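Ticket 389 – Red Coke bottle, cap stuck fast and lid won't thread straight
Opened: January 11, 2018
Status: open

Hi all, me again with another bottle. It's the red Coca-Cola one with the curvy middle and the silver rim round its base, and I'd really like to get it opening and closing properly before it goes back on the shelf with the rest of the Zorkomon lot.

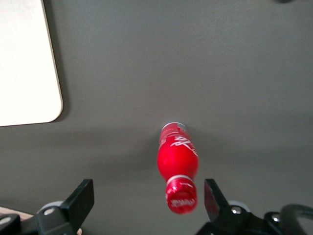 Wendeo replied: Before you do anything else, stop twisting it with pliers (I know you, you've already got them out). Caps with printing on top scratch if you so much as look at them funny. Run the neck under the hot tap for a bit, cap downwards, dry it off and try again with a rubber glove on. If it still won't shift, tell us whether it's jammed solid or whether it turns a little and then stops, as those are different problems.

Right, I hadn't got the pliers out, but they were on the table, so fair enough! It turns a tiny bit and then stops dead. I should have put that in the first post. I bought it off Numovley back in September in a mixed box and it has been like this the whole time, I just kept putting it to one side because there was always something easier to do.

Tried so far:

Hot tap, two goes, cap down as instructed. First go did nothing at all. Second go I left it longer and got perhaps a hair more movement, but that could be me being hopeful.

Rubber glove. Much better grip, same result. My wrist is now complaining.

Tapping the side of the cap with a wooden spoon, which my mum always did with jam jars. Felt daft, did nothing, but I'm writing it down so no one else suggests it.

Update, after tea. It's off! What did it in the end was a drop of washing-up liquid run round the join and left while I cooked, then the glove again. There was a ring of old dried syrup in the threads, brown and hard as toffee, and that was what it had been catching on. I've picked most of it out with a cocktail stick and put the cap in a mug of warm water with a bit of bicarb. Only the cap, mind – I'm keeping the rest of the bottle dry as I don't trust what water does to the red.

Second problem, and the reason I'm not closing this yet. The cap now goes on, but one time in 3 it crosses the thread and sits at a slant. If I turn it backwards first until I feel it drop, then forwards, it's fine. Is that just what they do when they're worn, or have I left a bit of gunk in there? I had a good look with a torch and couldn't see any, but my eyes aren't what they were.

Also the smell. Not bad exactly, sort of sweet and dusty. Đinh have a bottle brush in their catalogue that looks thin enough to get through the neck, has anyone used one? The one I've got for the flask is far too fat and I'm not forcing it.

Things I still mean to do: another soak for the cap, go round the threads with an old toothbrush, then leave bottle and cap apart overnight on a tea towel so they dry out properly. After that I'll try it ten times in a row and report back. If it crosses even once I'm going to assume the cap is past it and start asking round for a spare, though finding a red one with the white lettering still decent might take me a while.

Leaving the ticket open for now.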